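Open day at Drevar, April 2024

I went for the hand-held gripper and skipped most of the rest. Drevar had the ground floor open, with Wiltico on the stand by the door showing conveyor guarding. The gripper session was run in a furnished flat across the yard, four visitors at a time.

The tool has no motor. You squeeze a trigger, a linkage closes two fingers, and a wide-angle camera on the body records what the fingers do. The recordings go into Fosora, their training software, which turns them into motions for an arm. The set for household tasks stood at 1,098 recordings that morning, 79 of them with a sponge.

Sponges are awkward. The block gives before the fingers feel loaded, so a new user tends to over-squeeze. The advice was to stop closing as soon as the block no longer slides, then lift. My first two grasps were too low and the block rotated. Gripping nearer the middle cured it.

I asked about wrist angle. People roll the tool a long way without noticing, up to a quarter turn, and the horizon goes with it. Fosora tracks the roll and corrects for it, so they don't ask anyone to hold it level. I would have liked to see the error figures for that step – they were not on show.

The Geddes arm next door was running a wiping routine trained on earlier recordings. It was slow and lifted too early at the end of each stroke. They expect a new version by August.
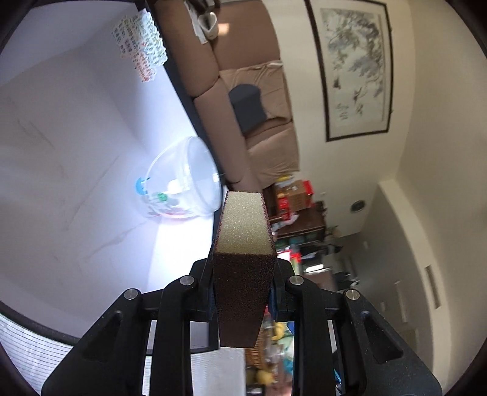
Bench Automation Club, Small Grippers Group

Sponge upright in the fingers, pale side up, with the tool rolled well over. The round silver pins are on the upper joints, two to a side.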